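3.2 Work surface and conveyor layout

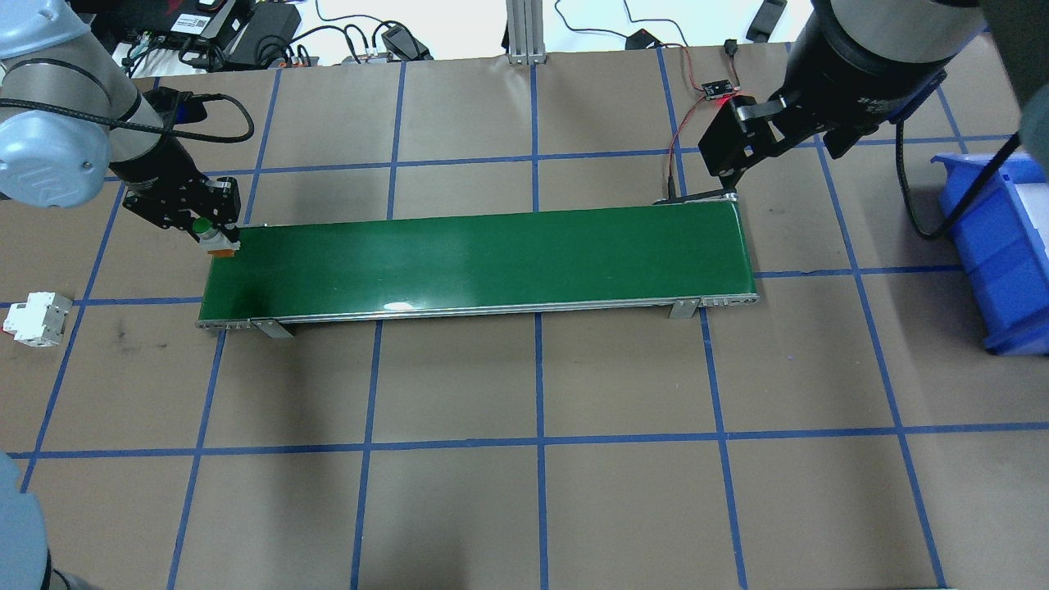

Figure 2. The covered tabletop with its taped grid and the belt conveyor, with a small part at the left end of the belt.

All sorting trials were run on one table. Before the first session the tabletop was covered with brown kraft paper, and blue tape was laid over it in strips to form a grid of large rectangles. The paper gives a dull, even background on which small parts are easy to see. The tape lines are used to put things back where they belong between trials. Each rectangle has a name in the session notes, and parts waiting to be placed on the belt are assigned to a rectangle by that name. Earlier work at the Gimitz workshop used marks drawn straight on the table (Mustonen and Segers), but these wore off within weeks and could not be moved when the layout changed. Tape can be lifted and laid again in a few minutes. When the paper tears or becomes stained, the whole cover is replaced and the grid is measured out again from the same corner.

The conveyor lies across the table, a little beyond the middle (Figure 2). Its belt is dark green and has a glossy surface. A silver aluminum rail runs along the near side, and two gray sheet-metal feet, one under each end of the rail, hold the unit in place. We did not try to set the conveyor exactly parallel to the tape lines. In early tests a slight angle made no difference to where parts came to rest, and lining it up again after each paper change took more time than it saved.

The gloss of the belt was a concern. Under the ceiling lights it gives a bright reflection near the middle of its length, and light-colored parts passing through this patch were harder to judge by eye. Karppinen suggested a matte belt of the kind used at Pokden. We kept the glossy one for the present study so that the results could be compared with the Prencombe set, and we read part positions only at the two ends of the belt, where glare was weak.

A small black sensor board sits near the far edge of the table. A pair of thin wires, one red and one black, runs to it over the paper from the right end of the conveyor. The wires are left on top of the cover so that a loose connection can be found quickly.

The parts are small components of the size found on a control panel. The one in Figure 2 has a round green top, a gray cylindrical body and an orange base. Parts of this shape were hard to stand upright, and a part that fell over was counted as a failed placement even if it stayed on the belt. The full series had 147 placements, divided among 3 part types. Notes were kept by Heinonen and checked by Kinnunen at the end of each session. A session took roughly 3 hours, including setup. The paper cover was changed once during the series, in October, and the placements made before and after the change are reported separately in Section 4.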